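Urkthorpe Workshop List
Subject: Re: [build] Wrist camera position and crate pick, second attempt
Date: 2023-07-11

On the list, Ong wrote:

> I have read the June notes twice and still don't follow why the camera
> is so close to the fingers. Half of what it sees is finger. On my own
> arm I put the camera on a stalk off to one side and the view is clear.
> Also, are you still using the wide shell on the left finger? I thought
> it was going to be cut down. Lastly, what is the plan for telling one
> crate from the next when they are all the same blue?

Taking these in order.

The stalk. I tried one. It gave a better view of the shelf and a worse view of the gap between the fingers, and the gap is what matters for the last 50 mm of the approach. The stalk also caught the upper shelf on two of the runs into the lower one. The short mount stays until someone draws a better one. If you want to send me the file for yours I will print it, but please check the bolt pattern against the Truvlow wrist plate first. The holes on mine are not on the pitch given in the drawing.

The shell. Yes, still the wide one. I have not cut it down. The black pad on the other side is as it was. The two do not match in height or outline, so the mask has to be drawn separately for each. I have stopped trying to do this with a threshold. The pale shell sits too close in value to the bright patches on the steel, and the black pad goes dark towards the bottom and merges with its own shadow. A fixed mask drawn by hand took less time than the threshold had already cost me.
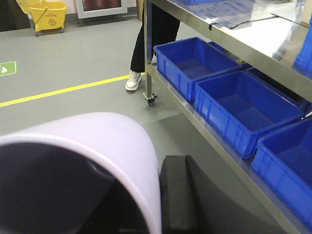

Wrist view: shell and pad at the bottom, cart with the blue crates to the right.

The crates. Colour finds the group well enough. It does not separate one crate from another. In the frame attached, the third crate on the lower shelf shows only as a slice of rim behind the second, and the detector joins the two into one box. The nearest crate runs out of the picture on the right and gets a box with a centre that is wrong. I now throw away any box touching the image border and move the arm before looking again.

For the merged pair I am working from the rims. The rim is a cleaner edge than the ribbed walls, which give a comb of short lines that the fitting step tries to use. Minimum line length is set to 50 pixels at present. At 100 it lost the farthest crate altogether.

The top shelf is a separate problem. It is polished, and there are bluish reflections on it which pass the colour test. I have restricted the search to the lower shelf for now. There is also a cable lying along the far edge of the top shelf, so please nobody run the arm up there with collision checking off.

Numbers, for those keeping them: the log for this setup has 1133 frames, of which 344 are marked up by hand. The marking has been done on full crates outlines only, not on slivers. If we decide slivers count, those frames need going through again and I would like help with it.

Two things outstanding:

1. Skedetti (the planner, branch "shelf") still treats the cart as a solid block. It needs a model with two shelves and legs, otherwise it refuses every path to the lower shelf and I have to drive in by hand.

2. The cart is on casters. The pose is only good until it is moved. I would prefer a printed tag on the leg to a chalk mark on the floor, but I have no strong view on which leg.

Mask file and settings are in the usual folder. The old threshold script is still there under "unused". Please leave it until I have copied the exposure values out of it.

--
Urkthorpe Workshop, arm and gripper build
To leave the list, send a blank message with "unsubscribe" as the subject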